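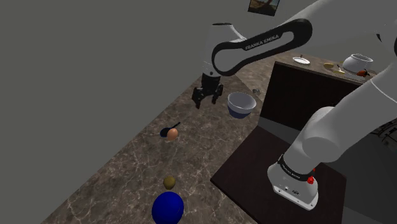

Rawiri Henare would like to know when a machine can clear up after breakfast without a person standing next to it, and he has stopped accepting "soon" as a reply.

Vomis, the household equipment testing group in Cinthorpe, put his question to its own staff in February. The short reply is not yet, and the group sees little reason to promise a year.

The findings come from 4000 simulated kitchen runs, in which a single arm with a two-fingered gripper was asked to pick up everyday things from a counter – an egg, a potato, a bowl, a ladle – and put them where they belong. A further 300 attempts were made on a real counter at the Vorkum test kitchen.

In simulation the arm finished the whole chore in a little over half the runs. On the real counter it finished far fewer, and roughly 200 of the 300 attempts ended with a person stepping in.

"A rendered egg costs nothing to drop," said Dagný Blöndal, head of testing at Vomis. "I have sat through a lot of demonstrations this year and most of them were shown on a screen. When I ask to see the same job done in a kitchen, with the dishes that were there when we walked in, the meeting tends to get shorter."

The group does not dispute that arms do useful work on shop floors, where the same part arrives in the same place all day. Its doubts are about homes and small shops, where it does not. Staff at Lai, a grocery that let Vomis watch its morning shelf work, move between crates, jars and loose fruit without changing tools.

Vomis is asking suppliers to state plainly whether a published success rate was measured in simulation or in a room, and how often someone had to help. Two of the suppliers it wrote to have agreed. The others have not replied.

The full results, including failed runs, can be requested from Snædís Zoëga at the Vomis press desk in Cinthorpe. Visits to the Vorkum kitchen are by appointment, mornings only.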